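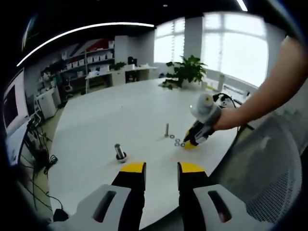
Bolts and washers on the white table.

Subject: Re: Click levels and free-timed bars in the Luren cues

On the session list, the Skonach engraver wrote:

> The parts for Clitlow are ready apart from cue 5. The score has a
> fermata over bar 66 but the click map runs straight through it at
> 100. Should I print the fermata, or a measured bar of 6/4? Also,
> the horn parts are still at concert pitch in the last export. Is
> that intended?

Print the fermata. The click map is wrong. The export I sent was made before the picture edit and still has the old tempo track. In the new one the click drops out on the downbeat of 66 and comes back with two free bars of warning (eight clicks at the new tempo, 78) ahead of bar 69. Please put "click out" over 66 and "click in" over 67 in every part, boxed, same size as the rehearsal figures. The strings have missed it before when it was only in the conductor's score.

Horns should be transposed, in F, without key signatures. Concert pitch was a setting left on from the mockup. The same applies to the cor anglais and both clarinets, so check those while you have the file open. Contrabassoon is correct as it stands.

On the streamers: Luren has asked for punches at the two cuts in cue 5 and nowhere else. The first falls on the third beat of 71. The second lands between beats, a little after the second beat of 74, and I would leave it there. Moving the tempo to catch it puts an audible lurch into the cello line, and the dissolve covers the difference.

Headphone levels. The complaint from the last session was bleed into the flute spots during the quiet end of cue 3. Ki has suggested closed-back cans for the woodwinds and single-sided for everyone else. I agree with that, with one addition: automate the click down 6 dB for the final four bars and mute it under the last chord. The decay has to be clean for the crossfade. If the room at Clitlow can't automate the cue send, someone will have to ride it by hand, and they will need a score.

Other corrections, for the parts only:

Cue 2, bar 14, second violins: the A should be natural. It is right in the score.
Cue 2, bar 31, harp: pedal change is impossible as written. Respell the D sharp as E flat and drop the lower octave.
Cue 4, trombones: "con sord." is missing at the start. Straight mutes, centre of the stand if they can't be reached in the rests.
Cue 5, bar 70, timpani: the roll ends on the barline, tie removed.

Page turns in cue 4 are still bad for the violas. I would accept a third sheet, laid out flat, before reducing the staff size again. Print single-sided on the heavier off-white stock; the thin paper was noisy.

Cue 6 is not locked. Please don't start on it. The director's office wants the reprise of the main theme shortened, and that will change the colour of the whole ending, probably by losing the bass clarinet doubling. I will post a new export to the list when it clears, with the revision letter in the file name.

Recording order is unchanged: 5, 2, 4, 3, with the brass released after 4.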